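Volver a hacer pan después del verano

Dejé de hacer pan en agosto, cuando encender el horno en casa era un castigo, y tardé meses en retomarlo. La masa madre seguía en la nevera, gris por arriba y con olor a vinagre. Tiré casi todo, guardé una cucharada y la refresqué dos veces al día con harina de centeno. Al cuarto día ya subía.

La receta que uso me la pasó Njoroge Kioko cuando compartíamos piso en la calle Macaraeg. Lleva mucha agua y poca levadura, y pide paciencia. Yo le he bajado la hidratación y le doy 40 minutos de reposo antes de echar la sal. Con la harina del molino Rukik funciona bien; con la del supermercado se me desparrama.

El primer pan salió plano. El segundo, mejor, aunque la corteza quedó blanda por sacarlo antes de tiempo. Para el próximo quiero probar una fermentación más larga en frío, toda la noche, y hornear por la mañana antes de ir a trabajar.

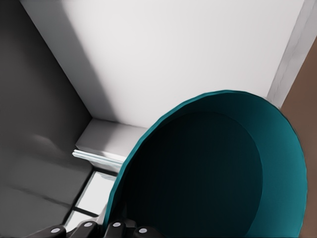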